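Section 5: Storing dry goods so that they keep

Revised 2020-07-06. Replaces the March text. Comments to Hertta Huttunen or Lev Pavliuk.

This section covers the cupboard goods: flour, rice, oats, dried beans, sugar, biscuits and sweets. Fridge and freezer are in Section 6. Before you buy anything, read 5.1, as most of what is sold for this purpose is sold on promises we have not been able to stand up.

5.1 What you need, and what you are told you need

You need containers with lids that close, a marker pen, a roll of masking tape and a dry cupboard away from the cooker. That is the whole list.

You will be told you need more. The Bretura leaflet, which came with our first set of tubs, says its lids keep flour "fresh for years". It doesn't say how many years, or what was measured, or by whom. Volodymyr Polishchuk wrote to ask and got a discount code. The Faseveo vacuum pump is a pleasant thing to use for a week. We then stopped using it, and the rice we had pumped tasted the same as the rice we hadn't. Perhaps in a damper house it would earn its place. We would want to see that before paying for it.

Note: a lid that clicks is not necessarily a lid that seals. See 5.3.

5.2 Clearing the cupboard

1. Take everything out. Everything, including the back corner.

2. Put to one side anything with a hole, a tear, webbing or fine dust in the folds of the packet. Small moths and beetles get in through gaps you would swear were closed.

3. Bag the spoiled goods, tie the bag and take it outside the same day.

4. Vacuum the shelves, the joints and the peg holes. Empty the vacuum outdoors.

5. Wipe down with hot water and a little washing-up liquid, then leave the doors open overnight.

Caution: do not spray insect killer on shelves that will hold food. The tin will tell you this, in small letters, underneath the large letters telling you how well it works.

Bay leaves come up at this point in nearly every guide. Ihor Lytvynenko has put them in his cupboard all his life and has also had moths in his cupboard for a good part of it. They do no harm and they smell nice.

5.3 Testing a lid

Do this once for each type of container, before you trust it with food.

1. Fill the container a third full with water and dry the outside with a towel.

2. Close the lid as you would on an ordinary morning, without leaning on it.

3. Turn it upside down over the sink and hold it there while you count to 50.

4. Look at the rim. Beads of water mean the lid will also let in damp air. How much that matters depends on what you keep in it and for how long.

5. Dry the container and the groove of the seal fully before use. The groove holds more water than you would think.

Of the makes we tried, the cheap Pirnerlow tubs did as well as the Mykhailiuk ones at 2 times the price. We tested only what we had in the house, so please don't quote this as a survey.

5.4 Sorting into bins

Open bins are for things that are already sealed in their own wrapping. They keep a shelf tidy. They don't keep anything fresh, whatever the label on the bin may suggest.

1. Sort by how soon a thing will be eaten. Sorting by size looks better and lasts until the first shopping trip.

2. Put the oldest packets at the front. New ones go in behind.

3. Keep sweets and snacks in a separate bin from baking goods. A split bag of sugar will find every other packet in the bin with it.

4. Leave room to get a hand in. A bin filled to the top gets treated as a wall, and things die behind it.

Clear bins are said to cut waste because you can see what you have. Joni Räsänen is firmly of this view. The rest of us noticed that we can see what we have and still buy another one. Use clear bins if you like them, and don't expect them to change your habits. 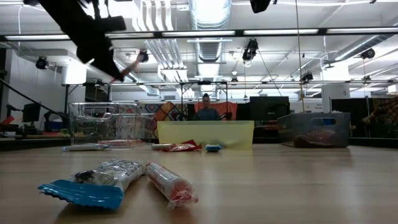

Do sweets and crisps need to be moved into an airtight tub?

Unopened packets can stay exactly as they are until the date printed on them. Once opened, crisps go soft within a day or two in most kitchens, and a tub with a good lid will slow that down. Boiled sweets and chewy sweets mainly need keeping dry and out of the sun.

5.5 Filling and labelling

1. Empty the old contents out before adding new. Topping up leaves a layer at the bottom that never gets used, and it is always the layer with the moths.

2. Write the name and the use-by date on masking tape and stick it to the body of the tub. Lids get swapped.

3. For self-raising flour, write "SR" in large letters. Plain and self-raising look the same in a tub, and you will be quite sure you'd remember.

4. If the packet carried cooking times or allergy information, cut that panel out and tape it to the back.

Note: label printers give a very neat result. The refill tape for ours cost more than the tubs did, and two of the labels came off in the first warm spell. Masking tape stayed put.

5.6 Freezing flour against insects

This is the one fussy step we do recommend, as it is cheap and there is a sensible reason behind it: eggs may already be in the flour when you buy it.

1. Put the unopened bag inside a plastic freezer bag and press out the air.

2. Leave it in the freezer for 5 days. Shorter times are often given. We haven't found two sources that agree, so we take the longer one.

3. Take it out and let it come back to room temperature inside the plastic bag. Opening it cold lets damp settle on the flour.

4. Tip into a dry, labelled tub.

Caution: do not freeze goods in glass jars filled to the neck.

5.7 Checking

Look over the cupboard when you do the big shop. Lift each bin out, check the shelf under it and eat what is nearly due. If you find one moth, look at everything. If you find a moth again after cleaning, go back to 5.2 and check the bird seed and the dog biscuits too, wherever those are kept.

Pheromone traps catch male moths. They are useful for telling you that you have a problem, and the box would like you to believe they solve it. Put one up if you wish, and clean the shelves anyway.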